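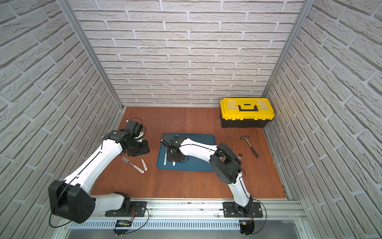
Wednesday, late evening

I am tired in the arms and in the ears, but I want to write before I sleep, because tomorrow I will remember only the result and forget the day.

We went to Trernine to see the piano. Bus 446 leaves from the bottom of our hill at twenty to nine, and Naomi was already in the shelter with a flask and a tuning fork in her coat pocket. I asked her why a tuning fork, when the man had told us by telephone that the piano was tuned in winter. She said that every piano was tuned in winter, if you ask the seller. She has played since she was six and I have played for two years, so on such questions I keep quiet.

The road after Laltcombe was under water in one place and the driver took the other way, through the lanes. It was longer but very pretty. The blackthorn is almost finished and there were lambs on both sides. A woman behind us was explaining to her daughter on the phone how to defrost a chicken, and she explained it three times, each time a little louder. I learned the expression "stone cold in the middle".

The seller is called Murali Unnithan. He is a retired surveyor and he had five pianos in what was before a dairy, all upright, standing with their backs to the wall like people who wait at the doctor. He offered us tea at once and then forgot to make it. I liked him. He did not follow us from one instrument to the next, he sat on a stool near the door and read his newspaper, and only sometimes he said something without lifting his head, for example "that one bites".

The one from the advertisement was a Brekke, dark, with candle holders which somebody had taken off and put back a bit crooked. I had looked at the photograph so many evenings that I felt I already owned it. I sat down and played the little minuet, the only piece I have by heart, and it was a disappointment. The bass was warm, yes, but from the middle upwards the sound was thin and it stopped too early, as when a person swallows the end of his sentences. I played the minuet again more slowly. I was hoping that the fault was mine.

Naomi then took off the lower panel and put her head inside with a torch. She was there for a long time. When she came out she had dust on her eyebrows and she said quietly that the pins in the tenor were loose and that it would not hold. Mr Unnithan turned a page and said, "She is right, you know." He was asking 3,000 for it! I found this a strange way to sell a piano, but also a very decent one.

So I had to begin again from nothing, which I do not do well. I tried the one that bites (two keys come up slowly and then all at once). I tried a tall one with a beautiful walnut front and a pedal that groaned. The fourth I did not want to try at all. It was a Plesel, low and plain, with a ring from a flowerpot on the lid and a stool that did not belong to it. Naomi played it first, something by Schubert, with her coat still on. I was standing by the window and I thought, how well she plays today. Then I understood that she was playing as always.

I cannot describe it in English and perhaps not in my own language either. The sound was round. When I pressed one note in the middle and left my finger there, it went on and on, and I could hear the hens outside and the note together. I played the minuet for the third time, with the same wrong note in bar eleven as every week, and even the wrong note had a good tone.

I paid 200 to hold it until the end of April. The rest I will bring when it is delivered. Mr Unnithan wrote the receipt on the back of a seed packet and signed it with his full name. Then he remembered the tea.
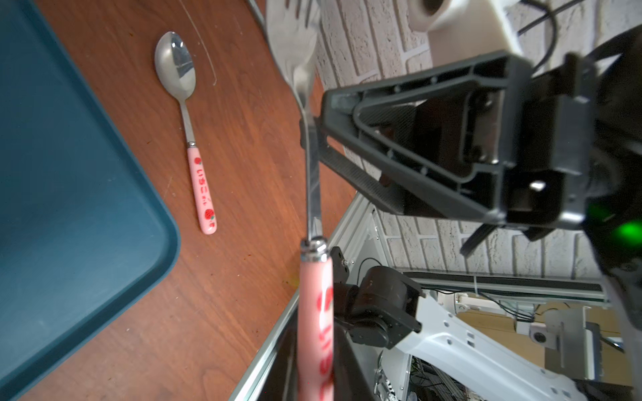 Teaspoon with strawberries and いちご on the handle.

Naomi says いちご, ichigo, is strawberry. She did one year of Japanese at evening school, and from that year she has kept the fruits and the days of the week. I have added it to my notebook next to the chicken expression.

We missed the two o'clock bus and ate our sandwiches on the churchyard wall in Trernine. It was cold in the wind but nice with the back against the stones. We talked about where the piano must stand. I wanted it under the window, for the light. Naomi said never under a window, never by a radiator, and not on the wall that is shared with a neighbour if I wish to stay friends with the neighbour. In my flat this leaves the place where the bookcase is. The bookcase will have to go in the bedroom, and the bedroom chair will have to go to somebody who needs a chair.

At home I measured the stairs. The turning on the first floor is the difficult point. I made a piece of cardboard in the size of the Plesel and tried to walk it up, and Janaka Sarkar from number four came out to see what was scraping. He held the other end. With cardboard it is possible if you tip it at the landing. With a real piano I do not know, and he did not know either, but he gave me the number of the people who moved his sister's wardrobe. I will ring them in the morning.

After supper I told Lilian Kioko by telephone, as she has been my teacher from the first lesson and I was a little afraid that she would have preferred to come with us. She was only pleased. She wanted to know how the keys feel and I said, a bit heavy, and she said good, your fourth finger is lazy. Then she gave me new homework: hands separately, bars nine to twelve, no pedal, and no playing from the beginning "just to hear it".

Willy Van Damme wrote too, to ask if I still want his old metronome. I answered yes please.

I have now been sitting for a while opposite the bookcase, looking at it. The top shelf must be emptied first. I will keep the atlases out and put the rest in boxes on Saturday, if the shop has boxes.

Search this diary Go
Last updated: April
Contact | © All entries belong to the author | Back to top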